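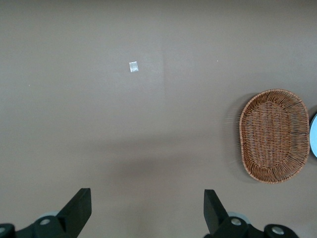 Nanditz wrist camera kit, reviewed after 11 weeks of collection

We bought four of these kits for the Rungrueang task set, which is mostly small tabletop pick and place: packets, lids, baskets, dishes. The kit is a camera, a bracket, a cable and a recording program. I am reviewing it as a tool for gathering demonstrations. I have not tried it for inspection or anything else.

Mounting. The bracket went onto our grippers without drilling. Supplied screws were the right length on three units and too long on the fourth. Plan on 18 minutes per arm, most of it cable routing. The strain relief is a plain clip and I would replace it on day one.

View. Both fingertips stay in the picture along the bottom edge, with open table between them. For training this matters more than resolution. The policy needs to see its own fingers relative to the object, and at pregrasp height a sachet-size packet is still clearly separate from a brown tabletop. Larger items fare worse. With a basket on the right, a dish placed beyond it shows only as a sliver, so we now record a fixed overhead view as well.

Lighting. The gripper puts a soft shadow on the table ahead of the fingers. Exposure is automatic by default and drifts when a shiny wrapper passes under the lens. Lock it. The setting is two menus deep and does not survive a restart, so Kulap Wiriya wrote a startup script that sets it each morning.

Recording. We kept 1,214 episodes. Timestamps matched our joint logs to within one camera interval once both machines used the same clock. Before that they did not, and we threw out the first batch. The Jedton exporter reads the files directly. Labels are free text only, with no drop-down list, and we ended up with "packet", "sachet" and "pkt" for one object. Decide on your terms before anyone starts.

Faults. One cable failed at the wrist bend in week six. Hirkgate, the reseller, replaced it in five days and asked for the old one back. One unit loses its connection if the arm reaches full extension with the cable on the outside of the elbow.

Rating: 4 out of 5 for hardware, 3 for software. I would buy the same kit again for short-reach work, with spare cables on the same order.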